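報道関係者各位

2025年7月30日
ドロヴォトソープ大学学生自治会

学生向け緊急生活資金貸付制度の改定および学内共同調理室の利用時間拡大について

ドロヴォトソープ大学学生自治会(以下「本会」)は、物価上昇に伴う学生の生活費負担の増加を受け、緊急生活資金貸付制度(以下「本制度」)の貸付条件を改定するとともに、アーウッド館1階の共同調理室の利用時間を拡大することを決定しました。いずれも新年度の開始に合わせて適用します。

1. 改定の背景
本制度は、奨学金の入金遅延、家賃の改定、アルバイト収入の減少などにより一時的に生活費が不足した学生に対し、無利子で資金を貸し付けるものです。前年度は、申請から入金までの期間の長さと、返済開始時期の早さについて、利用者から改善を求める意見が複数寄せられました。とりわけ学期の初めは家賃、教材費、交通定期券の支払いが重なるため、審査の完了を待つ間に食費を切り詰める例が窓口で報告されています。本会はこれらの意見を踏まえ、大学の学生支援課と協議のうえ、審査手順と返済規定を見直しました。

2. 貸付制度の主な改定内容
(1)審査期間
書類の受理から審査結果の通知までの標準日数を、従来の11日から4日に短縮します。短縮にあたり、在籍証明書の提出を廃止し、学籍システムによる照合に切り替えます。
(2)返済開始時期
貸付実行日の翌月としていた返済開始時期を、貸付実行日から60日後に変更します。返済は分割または一括から選択でき、途中で変更することも可能です。
(3)対象者
これまで対象外であった定時制課程の学生および交換留学生を新たに対象に加えます。交換留学生については、留学期間の終了日までに返済が完了する計画の提出を条件とします。
(4)申請方法
窓口での申請に加え、学生ポータルからの電子申請を受け付けます。必要書類は、本人名義の口座情報および直近の収支を示す資料です。収支資料の様式は問いません。
(5)再申請
返済中の学生による追加の申請は、原則として受け付けません。ただし、疾病または災害による場合は個別に審査します。

3. 共同調理室の利用時間拡大
アーウッド館1階の共同調理室は、現在、平日の日中のみ開放しています。新年度からは、学期中の閉室時刻を延長し、授業終了後に自炊を希望する学生が利用できるようにします。利用には学生証による入室登録が必要です。電気こんろ、電子レンジおよび冷蔵庫は無料で使用できます。調理器具の貸出は7種類とし、貸出品目の一覧は入口の掲示および学生ポータルで確認できます。
冷蔵庫に食品を保管する場合は、学籍番号と保管期限を記載したラベルを貼付してください。期限を過ぎた食品は本会が処分します。飲食後の容器は、自治体の分別区分に従って所定の回収箱に入れるものとします。
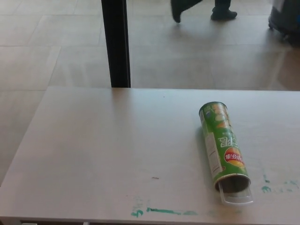
円筒形のポテトチップス容器

4. 家計相談窓口の併設
貸付の申請者を対象に、バラーシュ記念棟の相談室で家計相談を実施します。相談は任意であり、受診の有無が貸付の審査に影響することはありません。相談では、固定費の見直し、奨学金の併用可否、公共料金の支払猶予に関する手続きを扱います。相談記録は審査書類とは別に管理し、本人の同意なく第三者に提供することはありません。

5. 財源
本制度の原資には、本会の積立金およびブデッティ学生基金からの拠出金を充てます。学生自治会費の改定は行いません。返済金は全額を原資に繰り入れ、以後の貸付に使用します。

6. 今後の予定
電子申請の受付は新年度の開始日から行います。11月に利用状況を集計し、結果を本会のウェブサイトで公表します。集計項目は、申請件数、承認件数、審査に要した平均日数および共同調理室の時間帯別入室者数です。個人を特定できる情報は公表しません。

本件に関するお問い合わせ先
ドロヴォトソープ大学学生自治会 広報担当
アーウッド館2階 自治会事務室
取材を希望される場合は、媒体名、希望日時および撮影の有無を明記のうえ、事務室まで書面でお申し込みください。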